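Bed maker Tillier is closing its Merkley showroom in April – 91 jobs going, staff told this morning. Online orders carry on from the Rindell depot for now.

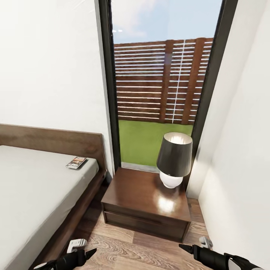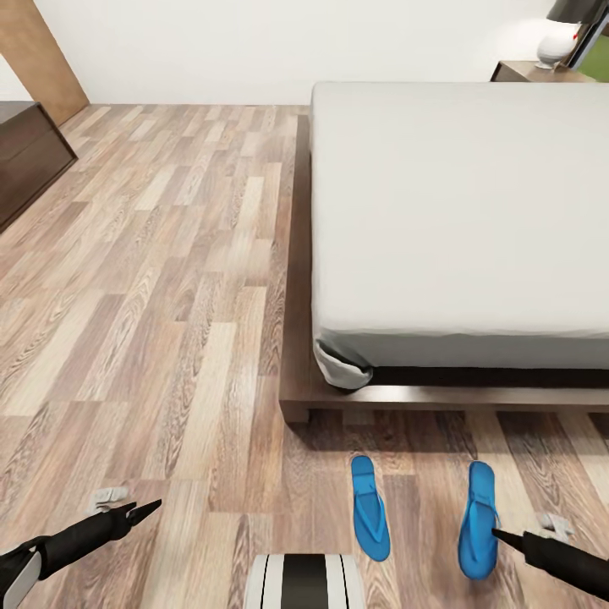 Low wooden platform beds still selling, says sales manager Deepika Kulkarni, but rent on the shop has gone up 3 times. "We couldnt make it add up." Deposits are safe, she says – 963 orders still to go out. Rival Hinrichs said to be intrested in the lease. No comment from them yet. More when we get it.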